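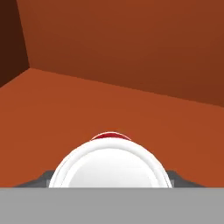 Grip training and the deadlift — straps or no straps?

Fullport Barbell Forum > Training > Grip and Forearms

nisbet_lifter
Nov 6, 2021
My grip has been holding back my deadlift since September. My back and legs are fine with the weight but the bar starts rolling out of my left hand on the third rep. I pull double overhand for warmups and switch to mixed grip for the top sets. I don't own straps. Should I buy some, or should I drop the weight and let my hands catch up? I train at the Briltdale gym three times a week and they allow chalk.

oldplates
Drop the weight. If you can't hold it you can't lift it. I trained 22 years without straps and never missed a pull because of grip. Do your warmups double overhand as heavy as you can, then hold the last rep at the top for ten seconds. Add farmer's walks at the end of the session.

Arus_K
I disagree with the first part. Why should his back get less work so his fingers can catch up? Use straps for the heavy back-off sets and train grip separately. Two different jobs. I did it that way last winter and my double overhand still went up.

oldplates
And then he goes to a meet and can't use them. What's the plan there?

Arus_K
He didn't say he competes.

nisbet_lifter
I don't compete. I might do the push-pull in Fullport next year but I haven't signed up for anything.

Glykeria Galanis
Check where the bar sits in your hand before you change the program. A lot of people grab it in the middle of the palm. When the weight comes on, the skin folds and the bar slides down to the fingers, and that feels like weak grip. Set it lower to begin with, right where the fingers meet the palm, and wrap the thumb over the first finger. Also, which hand is turned under when you pull mixed?

nisbet_lifter
Right hand under. The left is the one that opens.

Glykeria Galanis
That's common. The overhand side usually goes first. Try hook grip with light weight for a few weeks. It hurts the thumbs at the start, so keep it to warmups.
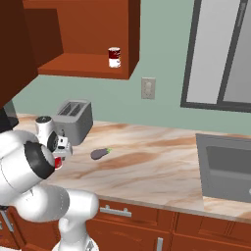
If hook grip doesn't suit you, go back to mixed and swap hands every other set so one side isn't doing the same thing all the time. For extra work I would hang from a pull-up bar twice a week, two or three sets, and stop before the hands open completely.

quietbench
What about those spring grippers? I have a cheap one in the car and use it at red lights.

oldplates
Fine for crushing strength. It doesn't carry over much to holding a bar. Thick bar holds are better if the gym has one.

Arus_K
On that we agree. A towel wrapped around the bar works too if there's no thick bar.

nisbet_lifter
Thanks everyone. I tried the lower hand position tonight with my normal top set and got four reps before the left side started to go. My thumbs didn't like the hook grip at all. I'm going to keep it in the warmups for now and leave the straps alone until I see where this gets me.

oldplates
Good. Put the hangs on a day you aren't pulling.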